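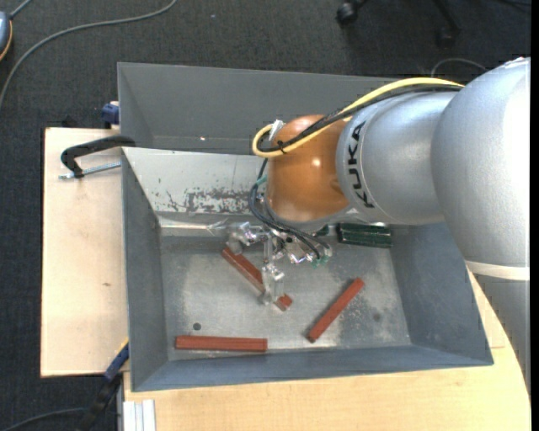
Caixa metálica cinzenta de paredes inclinadas, com desgaste no fundo e na parede traseira.

Caixa metálica Drandier de paredes inclinadas: avaliação após uso prolongado
Terça-feira, 31 de julho de 2018

A Drandier vende esta caixa como recipiente de bancada para peças pequenas e médias. A unidade avaliada foi comprada à Becerra, pelo preço de tabela, e esteve em serviço contínuo durante 13 meses. O registo de utilização soma 1.457 ciclos de enchimento e esvaziamento, quase todos com barras e blocos de arestas vivas.

Geometria
A planta é retangular e as paredes abrem para fora. A inclinação facilita a retirada de peças encostadas aos lados, porque a mão ou a ferramenta entra em ângulo sem tocar no rebordo. O inconveniente é a área útil do fundo, menor do que a boca sugere. Barras compridas ficam melhor na diagonal. Quem precisar de as alinhar em paralelo deve medir o fundo e ignorar a cota exterior do catálogo.

Revestimento
É o ponto fraco. A parede traseira, mais clara do que as outras, apresenta manchas escuras de raspagem nas zonas onde o revestimento cedeu, e pequenas mossas ao lado delas. O fundo está gasto. No nosso registo, as primeiras marcas aparecem na quinta semana. Não medimos a espessura da camada no estado novo, pelo que não é possível indicar uma taxa de perda.

O desgaste é sobretudo estético enquanto o conteúdo for seco. Para peças oleadas ou lavadas, a Drandier recomenda um tapete de borracha, vendido à parte. O tapete reduz o ruído de queda, mas levanta nos cantos e retém limalha.

Rigidez
Com 11 kg de carga distribuída, não se mediu deformação permanente das paredes. Com a mesma carga concentrada num canto, a caixa desliza em bancadas lisas. Duas tiras antiderrapantes resolvem o problema e deveriam vir incluídas.

Limpeza
Pano húmido e detergente neutro. A junção entre parede e fundo acumula pó metálico e exige pincel. Escovas de aço estão excluídas: alargam as falhas já existentes no revestimento.

Comparação
A Skesa de dimensão equivalente tem paredes verticais, mais volume e pior acesso às peças do fundo. A Birken, em plástico, é mais leve e silenciosa, mas marcou mais depressa com o mesmo material. Ximena Zamudio, que repetiu os ensaios de carga, prefere a Skesa para armazenamento e a Drandier para trabalho de bancada. Concordo com a divisão.

Classificação
Acesso às peças: 5/5
Rigidez: 4/5
Revestimento: 2/5
Estabilidade: 3/5

Recomendada para bancada, com conteúdo seco. Para usos em que o acabamento interior conte, convém pedir a versão sem pintura.

Rungnapa Rattanakul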